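Teaching by example, badly

2020-12-01

My thumb hurts. I mention it first because when I told my mother I had a job in robotics she pictured something with a chair in it. 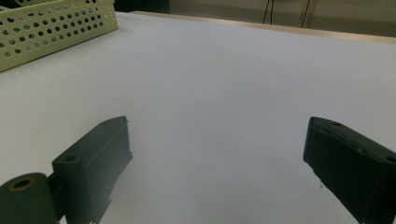
The work goes like this. I hold the gripper by its handle, squeeze the trigger, pick up a thing, put the thing in the basket, let go, and then do it again until Valquíria says we can have lunch. Every go is recorded, and at the end of the week the whole lot is fed to a computer in the next room, which is supposed to come away knowing how to tidy a table. So far I have recorded 2468 of them. My own kitchen table has post on it from April.

You would think putting things in a basket was a skill I had more or less finished learning. So did I. On my second morning Valquíria Frota sat me down and played back a batch of my efforts, and I watched myself dither. I go towards a sponge, change my mind, hover, come in from the other side, nudge it, think about it, and finally grab it as if it might bite. A person watching would politely look away. The robot copies it. For most of a fortnight the arm at Wament approached every object with the manner of a man choosing a sandwich with a queue behind him, and everyone in the building knew whose manner it was.

Reinaldo's demonstrations are lovely, by the way. One sweep, close, lift, drop, done. He used to ice cakes. We've been told to aim for "somewhere near Reinaldo", and the phrase has made its way on to the whiteboard.

There are rules. Start with the jaws wide open. Don't use your other hand, even when the lid of something is rolling towards the floor and every instinct you own is shouting. Don't stop halfway to scratch your nose. I lost 126 recordings to one bad habit, a little shake I was giving the gripper after letting go, like a man flicking water off his fingers. I had no idea I did it. Apparently I do it with teaspoons as well, according to Sabina, who now can't stop seeing it.

We did try the other method, where you sit across the room and drive the real arm with a pair of handles. It's called Flukine and it made me feel like a crane operator on a ferry. It took me 14 minutes to pick up a clothes peg. The hand-held one is quicker and you can feel when you've got hold of something, so I was moved back to that with what I thought was indecent haste.

Last Thursday they put the new version on the arm and let me watch. It picked up a cup, a bit low for my liking, and carried it over to the basket. It let go. Then it gave a little shake.

Valquíria says they must have missed a few. I'm back in tomorrow, doing cups.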